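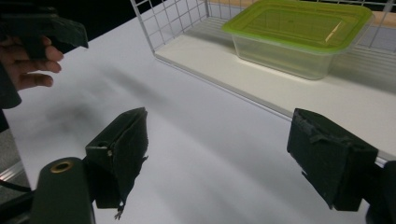 I finally cancelled the Malinowski card on Thursday. I'd had it for years and mostly used it for the cashback offers, the sort where you tick a box in the app and get a bit back if you spend enough at a particular shop.

The last one I used was for Nekus, the shoe place. Spend £43 or more in one go, get £5 off your statement. I bought a pair of slippers and some laces to get over the line. The £5 never came. I rang up and was told that the laces had been sent separately, so they counted as a second payment and neither one reached the minimum. I said I'd only pressed the button once. They said they could see that.

I added up what the card had given me since January. It came to £2. The points side was no better – I had 215 and you need 1000 before you can swap them for anything.

Liesbeth Postma at work has the Isia one, which takes the money off at the till, and she seems happy with it. It does work in the Planthorpe shops, or at least the two I go to. I might apply, but I want to read the terms first this time, mainly the part about split orders.

If you still have a Malinowski card, check whether your offers are set to renew. Mine were, and I had to switch each one off before they'd let me close the account.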